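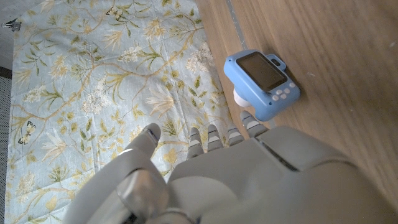
*Photo: Pidetti*

# Grevon six-channel thermocouple logger

**$93, assembled and tested. Cable included, probes sold separately.**

I designed the Grevon for myself first. I had a little kiln controller on my bench that I was trying to tune, and I wanted to see what the temperature was doing in more than one spot at once. The loggers I could afford gave me one reading every few seconds. The ones I couldn't afford wanted a license dongle. So I drew a board, got it wrong twice, and the third one is what I sell on this page.

It's a small board with six thermocouple inputs down one side and a USB port on the other. Plug it in and it shows up as a serial port. Open that port in any terminal program you like and you'll see lines of plain text scrolling by, one line per sample, commas between the values. That's the whole protocol! You can paste it into a spreadsheet, read it from a script, or pull it into a simulation model as a serial input block (more on that below, it's what most of my email is about).

## What you get

- Grevon board, with pin headers soldered on
- USB cable
- Six green screw terminals, already fitted
- A printed card with the command list, because I always lose the PDF

## Inputs

All six channels take type K out of the box. You can switch any of them to type J or type T with one command, and the setting sticks after you unplug it. The converter is 24 bits, but please don't expect all of those bits to mean something. The bottom few are noise, and with a long probe run next to a motor cable it'll be more than a few. I'd sooner tell you that here than in a support email.

Cold junction compensation is done with a sensor sitting right between the terminals. Give it a few minutes after power-up to settle. If you put the board in a box with a warm power supply, leave some air around the terminal side - a hot spot at one end will pull those channels off compared with the others.

An open probe reads as `nan`. The first version sent zero, and I spent an evening chasing a "cold" kiln that was really a broken wire.

## Speed and timing

The default is 6 samples a second on every channel. You can go up to 21 a second with the `rate` command, and the readings get noisier as you do. For ovens, kilns, hot plates and heat sinks, the default is plenty.

Each line starts with a time stamp from the board's own clock, in milliseconds. Use that one. Lots of people stamp the data when it arrives on the PC and then wonder why the spacing looks ragged. USB hands over data in bunches, and your operating system has its own ideas about when to wake your program up. The samples themselves are evenly spaced. They just don't always arrive that way.

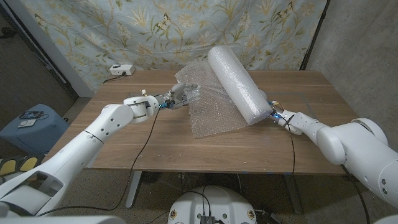 If you're closing a loop through the PC, that same bunching is going to matter more to you. I've run a slow heater loop this way and it was perfectly happy, since a chunk of aluminum takes its sweet time anyway. I wouldn't do it for anything fast. For those jobs there's a trigger pin on the header that goes high at the moment of each conversion, and you can wire it straight to whatever is doing the real-time work.

## Using it with Rashti

Rashti is my free plotting program. It finds the board, draws six colored lines and saves everything to a CSV file. It doesn't do much else, and I'd like to keep it that way (although I did finally give in and add a log scale). It runs on Windows and Linux. The Mac build works on my machine and I can't promise more than that.

You don't need Rashti to use the board. Changing channel types and sample rate can all be done by typing commands into a terminal.

A couple of things that trip people up:

1. **Only one program can hold the port.** If Rashti is open, your script won't connect. Close it first.
2. **The line ending is a plain newline.** If your serial block is set up to wait for carriage return plus newline, it'll sit there forever looking broken.
3. **Skip the first line.** It may be a partial one if the board was already talking when you connected. Throw it away and start with the next.

## Power and mounting

It runs off USB, or from anything between 9 and 24 volts on the side terminals if you want it in a cabinet. You can have both connected at once. The USB side is isolated from the inputs, so grounded probes are fine, but the six inputs are *not* isolated from each other. If you're bolting grounded probes to metalwork at different potentials, this is the wrong logger for you.

The mounting holes match the Radosow slim case, the one with the slotted lid. I don't stock it. Any case with room for the terminals will do, and I've got plenty of boards at home that live on a scrap of plywood with four screws.

## Firmware

Current boards ship with the July firmware. If yours is older, type `ver` and compare it with the number on the download page. The update adds averaging and fixes a bug where channel six kept its old probe type after a reset. You can update over the same cable, no programmer needed, and your settings are kept.

## Ordering and returns

I build these in batches, so if the button says "waiting list," put your email in and I'll write when the next lot has been tested. Every board gets a run at two known temperatures before it goes in the bag, and the readings are written on the label.

If it doesn't suit you, send it back within a month and I'll refund it. Questions go to the Pidetti contact form. Tell me your probe type, your cable length and what's on the other end of the USB port, and I can usually answer the same evening.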